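I've been at Arnov for long enough to remember when training a new hire meant handing her a rag and pointing at the shelves. Now Sơn Đàm starts everybody in the simulator, and I love it (my knees love it more!).

We look after furnished rentals, 102 of them, and the two-armed Zarkura does the put-away in a few. Before it goes near a real kitchen, one of us spends a morning at the desk running it through drawers and cabinet tops, over and over, nudging things until it quits doing something dumb. 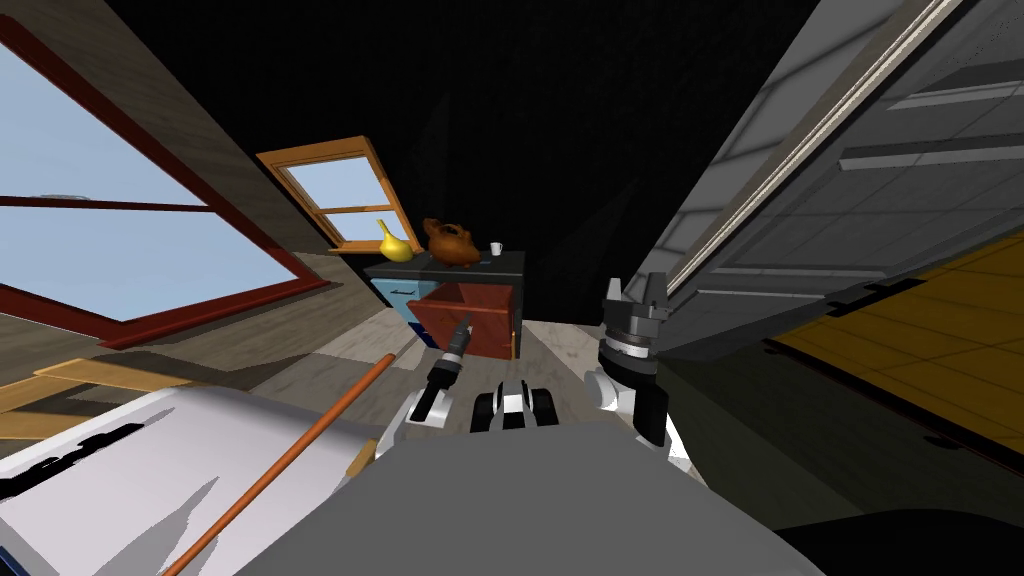 Shirley MacPherson was dead set against it. She'd cleaned for 40 years and figured the desk job would go to some kid. Well, she got it! She knows which drawers stick and where people shove their teapots, and Sơn can't get that out of a manual. She's up 300 dollars a month, too.

What I miss is the talking. We used to work in pairs, and now it's mostly me and a headset until lunch.

Comments

Ima: Do you still do the bathrooms by hand?

T. Nguyen: Same at my hotel, minus the raise. 5 of us left on my floor.

Contact us | Back to top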